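Ticket: Dranura two-tier produce rack, upper crate tilt and fruit over the front rail
Status: Open (reopened by customer)
Opened: 18 Jan 2022
Customer: Rajkumari Solanki, Flollora
Product: Dranura rack, black metal frame, pine crates, untreated
Supplier desk: Nurkar Shop Fittings

Customer, first message
We have one of your Dranura racks on the shop floor for grapes. White in the top crate, black and red lower down. The top crate leans forward so people can see in, fine, but the bunches creep down to the front and end up hanging over the rail. By mid-morning there are loose ones on the floor, and a grape on a smooth floor is a fall waiting to happen. Your leaflet says the tilt is "optimised for soft fruit". Optimised by whom? Please tell me how to make it less steep.

Nurkar support
Thank you for getting in touch. Please check that the rack is standing level and that the crate is fully seated on both side brackets. Overfilling can also cause fruit to move forward.

Customer
Level checked with a spirit level, both ways. Crate seated on both sides, I pushed it down myself. As for overfilling, the leaflet gives no fill line and no weight for grapes, only "up to 6 kg per crate", which I take to be a number for apples or potatoes. We were under it. I weighed the lot before it went in.

Nurkar support
The crate brackets have 3 positions. For soft fruit we recommend the middle one. Could you confirm which position you are using?

Customer
Middle. It came in the middle. I have now tried all three, so you don't have to ask:

Top position: steepest, bunches slid as soon as I let go of them.
Middle: stays put at first, then creeps every time a customer lifts a bunch and puts it back.
Bottom: better, but the crate knocks against the frame and you can't see the fruit from the aisle. I might as well use a box on a table.

So the position matters, but it isn't the whole of it. I did wonder about the wood. The slats are smooth and the stalks have nothing to catch on.

Nurkar support
Some customers have had good results with the Baumgartner non-slip liner, which we also stock. We can offer you a discount on a pack of 200.

Customer
I have one rack. What would I do with 200 liners? I'm also not keen on paying to fix something that was sold to me as already suitable. Send me one and I'll try it. If it works I'll say so.

Nurkar support
One sample liner posted, free of charge. Our records show over 2,000 of these crates in use and this is not a fault we commonly see.

Customer
I don't doubt you've sold them. Whether anybody fills them with grapes is another matter. Most shops I know that have these keep onions or bread in them.

Customer, update after the liner came
Tried the liner in the middle position. The bunches moved less, I'll give you that. Against it: the liner covers the gaps between the slats, so no air gets in from underneath, and the grapes at the bottom were softer than I'd like at the end of the day. That could be the grapes. I'm not going to blame the liner on one day's trading. It also looks cheap, and we bought pine because it doesn't.

What has helped more is how we load it, which cost nothing:

Stalks pointing to the back, so each bunch hangs from its own stem against the slats.
Biggest bunches at the back, one layer only.
A vine leaf between bunches in the middle. My sister's idea and I laughed at it, but they do seem to hold each other less tightly and come away singly.
Black grapes kept out of the top crate altogether. Ours are small and drop off first.

The last point may just be this variety. I would want to see it in May with different stock before I believed it.

Nurkar support
Glad to hear this is resolved. We will close the ticket.

Customer, ticket reopened
I didn't say resolved. I said it helped. Some of the green ones still drape over the front, and the front rail is the part I'd like somebody to look at. Two questions, please answer both:

1. Is there a taller front rail for the upper crate? The side panel is tall enough, so the wood clearly exists.
2. Can the lower crate be brought forward, or swapped for a shallower one? It sits under the upper crate and people have to reach in beneath it – the dark bunches end up at the very front edge because that's the only place anyone can get hold of them.

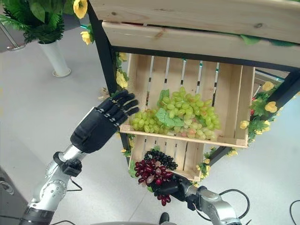
If the answer to the first is no, give me the thickness of the existing rail and I'll have a strip of pine cut locally. I'd want it in writing that this doesn't affect the guarantee. Leave the ticket open until then.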